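25 Dec 2023 - bin picking notes, part 3

I've been getting questions about how I score grasps in a messy bin, so let me walk you through it. The method is Margit Veres's, and I've only fiddled with the edges (sorry, Margit!).

## What you need

- An arm and gripper you trust
- A grey bin, clamped down so it can't creep
- A mix of plain blocks and shiny bits
- Restix, or whatever you log with

## Steps

1. Tip the parts in and leave them alone. Don't tidy! I did that all through November and my numbers looked lovely and meant nothing.
2. Let the planner suggest grasps, then keep the best 19. More than that and my poor laptop sulks.
3. Score each one twice, once on depth and once on colour. Shiny stuff fools the depth score - red and green blocks hardly ever do - so when the two disagree I go with colour.
4. Send the arm in for the top grasp. Give the cable bundle plenty of slack round the wrist and tie it further up the arm, or it'll tug when the last joint turns.

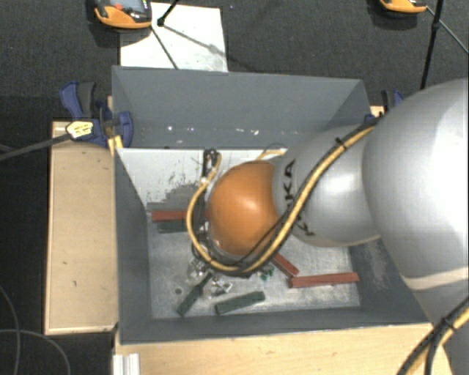
5. Log the result, even the daft ones. I had 1,950 tries in the file before I changed a single setting.
6. Retrain on the misses only. Mine went up to 70 per cent on shiny parts, and the blocks stayed where they were.

If step 3 gives you ties, pick the higher grasp and carry on.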